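2018-07-15 — Hi all, Gion Berchtold here, and I'm so happy to finally share this: Festia is coming back to Lonosero in October! We'll have 14 evenings of street music, and 222 players have signed up already (my inbox is a mess).

Streets in town:

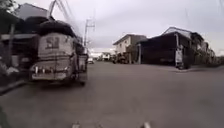
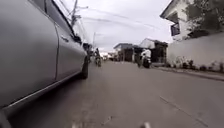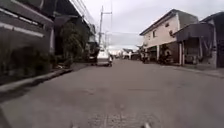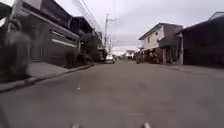

Tickets went on sale this morning and we've sold more than 957 — wow! Urs Imhof is running the brass nights again, and Chuang is lending us the sound gear. If you'd like to play, cook or put up a drummer for the week, write to me by the end of the month.

Press contact: Gion Berchtold, Festia | © 2018 Festia | Back to top
14 shares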